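Riker key stand, white

The Riker is a one-piece post on a flat, keyhole-shaped base. A single peg projects sideways near the middle of the post, and the wide end of the base takes a small bowl. Weight is 225 g. On a pale wooden table it stayed put - one ring of keys beside it, nothing in the bowl. A second peg would help.

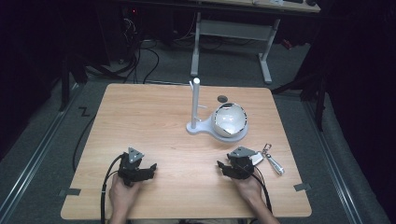
Nathalie Chisholm: Mine went back in September. The peg is too short for two rings.

Mallet: Fine with one. I keep the bowl for screws.

Last updated: May 10, 2025

Contact | © Flindix | Back to top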